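Ticket 1389: Dishwasher stops mid-cycle, shows drain fault
Opened by: Fidelina Henao, Fuletska shared kitchen, second floor
Assigned to: Harpreet Després
Status: Closed, with reservations

Fidelina Henao, 8:10 am
The Gadum dishwasher has quit again. It fills, thinks about it for 28 minutes, then beeps until someone opens the door. Gray water in the bottom. I have cleaned the filter, as the last three tickets told me to. Please don't tell me to clean the filter.

Harpreet Després, 9:02 am
Thanks. Did you clean the filter under the lower spray arm, or the coarse basket on top of it? There are two. The manual mentions the second one on a page mostly devoted to salad bowls.

Fidelina Henao, 9:15 am
I had cleaned one filter. I have now cleaned two. Same beep.

Harpreet Després, 11:40 am
On site. Bailed out the tub with a Czerwiński mug (washed afterward, by hand, for obvious reasons). Ran the drain program on its own. Pump hums, water goes nowhere. Pulled the pump cover and found one olive pit and the corner of a soup label. Removed both. Pump now hums in a better mood and water still goes nowhere.
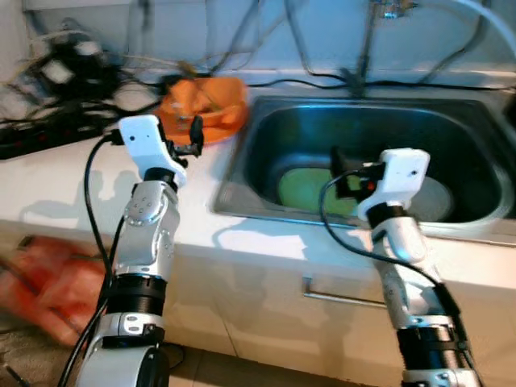 Sink and countertop, second-floor kitchen.

Next I went after the drain hose. It joins the sink waste under the counter, and whoever fitted it left the hose lying flat along the cabinet floor, with no high loop and a kink behind the trash bin. Straightened the kink and tied the hose up under the countertop with a strap. Also opened the spigot where it meets the sink waste. It was almost closed up with grease, of the kind you get when a building agrees that pan scrapings are somebody else's department.

Test 1: drain only. Emptied.
Test 2: quick wash, no dishes. Finished, no beep.
Test 3: quick wash with plates. Stopped at rinse. Beeped.

Chia-jung Poon, 2:25 pm
Jumping in from the desk. On the older Gadum units the same code comes up if the float switch sticks. Lift the plastic dome at the front left of the tub and let it drop. You want a click.

Harpreet Després, 2:41 pm
No click. More of a sigh. Took the dome off, rinsed out a paste of old detergent, put it back. Click.
Test 4: full wash with plates. Finished.

Fidelina Henao, 4:05 pm
Two loads through. Can we close this? Abenezer wants to know if he can put the big roasting pan in.

Harpreet Després, 4:11 pm
Closing. Scrape the pan first. Replacement hose is on order from Fakholm and I'll swap it when it shows up, so leave the strap alone until then.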